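Gindska in the shoulder season: quick notes before I forget

Back late last night, laundry still going, so forgive the shape of this one. 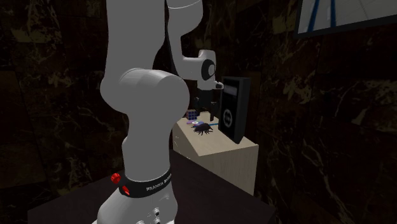

So the ferry. Oneo runs it, same as before, but the summer timetable stops at the end of September and then you get two boats a day. Morning one and the 4:15. Miss the 4:15 and you are sleeping in Murnetti, and Murnetti after dark is one bakery (closed) and one bar (open, loud, decent soup). We made it with eight minutes to spare and a wheel coming off the big suitcase.

Tickets: buy them at the window on the pier. The website took my card twice and then sent me a confirmation for a car. I don't have a car. Refund is "in process." Foot passengers pay 22 each way, kids half, bikes free if you lift them on yourself. Cash or card both fine at the window.

Crossing takes a bit under two hours. Sit on the left going out, that's the side with the cliffs. Inside cabin is warm but smells like diesel and somebody's fish lunch. Bring a jacket and sit out.

Where we stayed. Sani, up the hill, the guesthouse everybody wrote in about after the spring issue. You were right and I take back what I said about the stairs. Well, half back. It's 226 steps from the harbor to the front gate, painted on the wall at the top so you can feel bad about yourself. They'll send your bags up in a little cart if you call from the boat. Call from the boat. We called from the harbor and waited an hour.

Rooms are plain. White sheets, a fan, a window that opens all the way. Ask for the back, over the lemon trees, because the front rooms get the scooters from six in the morning on. Breakfast is included and goes till ten, bread and eggs and a sour plum jam I would of bought by the case if I'd had a second suitcase with working wheels. No TV. Wifi on the terrace only, and only sort of.

Food in town. Half the places on the waterfront were stacking chairs already. The ones still open were better than in July, if you ask me, less rush, and the waiters will tell you what came in that day. Grilled sardines, beans with dill, a flat onion pie they sell by weight. Skip the place with the laminated photos by the taxi stand. We did not skip it. Regrets.

The walk. Lots of you asked about the ridge path. It's open again after the rockslide, new signs most of the way, and it tops out at 628 meters with a view clear over to the mainland on a good morning. We did not have a good morning. We had fog and a goat. Still worth it. Start before eight, carry more water then you think, and don't count on the spring marked on the old map, it was dry. Going down the east side is easier on the knees and ends at a beach with a shack selling cold drinks. Shack was open when we came through but the lady said two more weeks, maybe.

Swimming: yes. Water's still warm, warmer than the air by evening. Pebbles, so bring shoes. There were jellyfish on the north beach and none at the south one, same day, no idea why.

Getting around. The island bus goes twice in the morning and once after lunch, and the stop has moved to behind the post office. No sign there. Stand near other people who look like they're waiting. Taxis are fine, agree on the price first.

Would I go again this time of year? In a heartbeat, but I'd do four nights instead of three. And fix the suitcase.

Next issue: overnight trains, and the reader mailbag, which I owe you from last time. If you've been to Gindska in winter write me, I want to know if anything at all stays open, and if the soup bar in Murnetti takes reservations.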